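Workshop notebook – gripper comparison, assembly table
March, entry 10
Eltton site, small-parts bench

Purpose of this entry

To record the comparison of the Nurel parallel gripper and the Wekier parallel gripper on the toy burger task, and to note the changes made to camera placement and controller settings along the way. The previous entry covered the mounting plate and the new cable clamps and is not repeated. Colleagues who intend to use the bench this month should read the section on controller settings before powering the arm, as two defaults have changed.

Equipment

The arm is the same for both grippers and runs on the Naylor controller. Both grippers were mounted on the same flange with the same adapter. The Nurel unit has the longer stroke and the wider fingers. The Wekier unit is narrower at the tip and lighter, and its fingers taper toward the end. Both were run with plain fingertips. The silicone covers from the earlier trials were left in the drawer, as they had begun to shift under side load and would have confused the comparison.

Payload values were entered again in the controller after each change of gripper. This step was missed on the first change. The arm drifted downward slightly in hand-guiding mode and the runs made in that condition were discarded. They are marked in the log with a D and should not be used for anything.

Task

The operator brings the arm to a toy ingredient standing in its holder, closes on it, lifts it clear, carries it to the tray and releases it so that it lies flat. Order of ingredients was fixed by a printed sheet. Starting positions were restored by hand between runs. A run was counted as a success if the piece came to rest wholly inside the tray and no neighboring piece was displaced from its holder. A run in which the neighbor tipped but did not leave the holder was logged as a success with a remark.

It was agreed beforehand that a second attempt at the same piece would be allowed, and that a third would end the run as a failure. The same rule was applied to both grippers.

Results

A total of 324 runs were kept after the discarded ones were removed, split evenly between the two grippers. The full table is in the shared folder under the bench name. Only the points that affect the choice of gripper are set out here.

The Nurel gripper was the more dependable of the two on the thick pieces. The wide fingers closed squarely and the piece did not turn during the lift. On the thin pieces it was less satisfactory. To get one finger between two pieces standing close together, the operator had to come in from directly above and slowly, and even then the neighbor was often touched. Most of the remarks in the log come from this situation.

The Wekier gripper entered the narrow gaps without difficulty. Its weakness is rotation. A thick piece held near its edge swung between the tips once it was lifted, and several were released at an angle and came to rest against the tray wall. Lowering the lift speed reduced the swing but did not remove it. Taking the piece closer to its middle was more effective, although this depends on the operator and is difficult to write into an instruction.

Release was a separate matter. Both grippers opened too quickly at the default setting, and light pieces were pushed sideways by whichever finger let go last. With the opening speed reduced, the pieces stayed where they were put. This change applies to both grippers and should be kept.

Controller settings

The following are now in effect on the Naylor controller at this bench.

Opening speed: reduced to the second-lowest step.
Closing force: lowest step for all ingredients, thick ones included.
Lift speed: unchanged for the Nurel gripper, one step lower for the Wekier gripper.
Hand-guiding: damping raised by one step.
Payload: must be entered by hand after each gripper change. The controller does not detect the tool.

The first and fourth items differ from the old defaults. The former values are saved under the name "bench old" and can be restored from the profile menu. Please do not overwrite that profile.

A short delay was also noticed between the operator's close command and the movement of the fingers. It was present with both grippers and therefore does not affect the comparison. The delay was longer when the camera recording was running at full rate. Moving the recording to the second network port brought it back to an acceptable level. The cause within the controller has not been investigated.

Camera placement

The fixed camera was moved twice during the work. In its first position, low and to the side, the gripper body hid the piece at the moment of closing, and it was not possible to tell from the recording whether a slip had taken place during the grasp or during the lift. In the second position the ceiling light produced a reflection over a large part of the tray. The present position gives a high view of the table and has been marked on the bracket with tape.

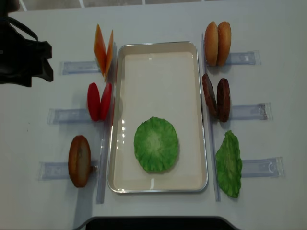
Gripper clearance at the holders is the main consideration in choosing between the two units, and the layout of the table has been kept fixed for that reason. The ingredients stand on edge in clear holders along both sides of the tray, which leaves their upper edges free for the fingers but brings paired pieces very close together where they meet. The two patties lean into a V that is open at the top, and the tip should be brought down into that opening. The cheese slices form a similar V. The two tan pieces opposite the cheese are a harder case: they nearly touch, with only a narrow dark gap between them, and they should be the reference case for any future finger design. The lettuce lying in the tray shows its full face and is easy to judge from this height, whereas the piece still on edge in the holder presents only a tall, narrow outline. Glare has not been removed entirely. Small white reflections remain on the left side of the tray floor, and any automatic check of the tray contents will have to tolerate them.

A matte insert for the tray was considered. It would deal with the reflections, but it would also change the friction under the pieces, and the results in this entry could then no longer be compared with later ones. The decision was to leave the tray as it is until the gripper question is closed.

Assessment

For continued work on this task the Wekier gripper is preferred. Entry between close-standing pieces is needed in most of the runs, and contact with a neighbor is more costly to correct than a piece that lands at an angle. The rotation problem is considered solvable with a different fingertip. The Nurel gripper should stay on the shelf beside the bench and not be returned to stores, as it remains the better unit for the thick pieces and is expected to be needed for the container task.

The operators' preference was divided. Those with more hours on the arm favored the Wekier unit. Newer operators found the Nurel unit more forgiving on approach, and their times on thick pieces were shorter with it. Training time may therefore need to be allowed for if the Wekier gripper becomes the standard tool.

Open items

Fingertips for the Wekier gripper with a shallow curved face, to resist rotation. A drawing exists. Two pairs are to be printed, one with a ribbed surface and one without.

Repeat of the thick-piece runs with the new fingertips, same order sheet, same camera position.

Cable routing at the wrist. The cable has enough slack for all positions used here, but it comes near the fingers when the wrist is turned fully. An additional clamp has been requested.

Measurement of the command delay with recording off, at full rate, and on the second port. The figures noted so far were taken by eye and are not suitable for a report.

Label for the tape mark on the camera bracket, so that it is not removed during cleaning.

The bench was left powered down with the Wekier gripper mounted and its payload entered. The key is in the usual place. The next entry will begin with the fingertip trials.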